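Joswood Table Waste Study
Progress report to the Stillance Fund
Prepared by Nathalie Tremblay, 2022-09-15

Work since the last report

The study looks at what is left on a table after a takeout meal and how it can be cleared and sorted with the fewest mistakes. In June we were still working from the old layout, with the bins along the wall and everything carried across the room. That layout has been dropped. Sorting is now done on the table itself.

We have completed 16 clearing sessions in the new layout and logged 1,438 items. Of these, 68 percent were put in the right group on the first pass. Most of the errors came from two kinds of item: clear trays with food still in them, and drink containers that had not been emptied. Trays were often treated as one item when they should have been emptied first and the plastic set aside. We have rewritten the instructions on this point and will know by the next report if the change helps.

Small loose scraps are the slowest part of the job. They spread over the mat, and people go back to them two or three times. A pile in one place is much quicker to deal with, so sessions now begin with the scraps gathered together.

Room and equipment

The table has stayed where it was. The dark mat is working well — food shows up on it and it wipes clean. The desk lamp is now at the left rear corner, after complaints about shadows in late afternoon sessions. Tissues are kept at the back. The rest of the room has not been rearranged, and the whiteboard is still used for the session list.

Supplies from Leclerc arrived later than planned, which cost us two sessions. These have been rescheduled. The Cudness item list is in use, but its entry for coated paper is hard to follow and we have asked for a clearer version.

Spending

Spending is within the approved budget. The only change is a small transfer from printing to consumables, agreed by phone with your office. No further funds are requested for this period.

Next steps

Finish the rescheduled sessions. Repeat the tray items with the new instructions. Write up the error log by item type, with packaging and food reported separately. We would also like to try a shorter session, as attention drops toward the end of the long ones.
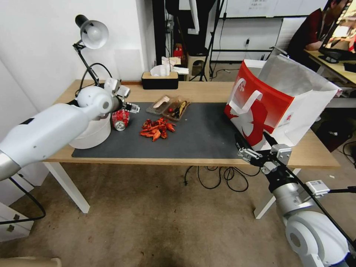
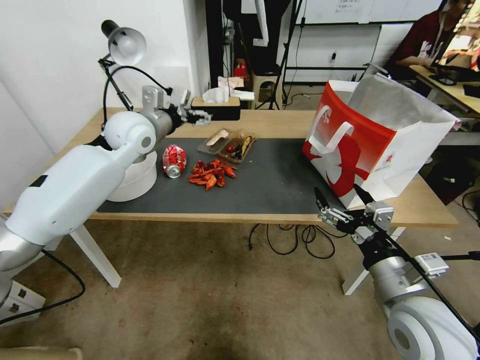
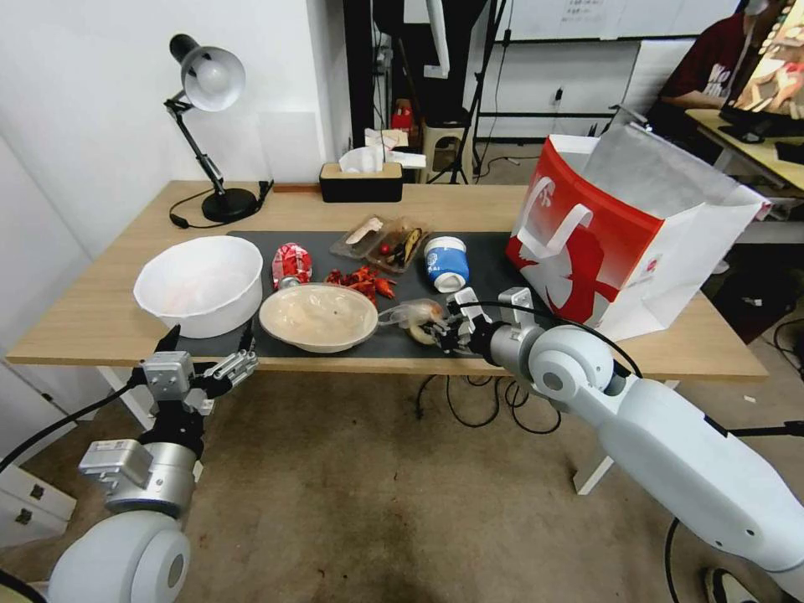

The sorting table at Joswood, with food and packaging on the mat and the lamp at the left rear corner.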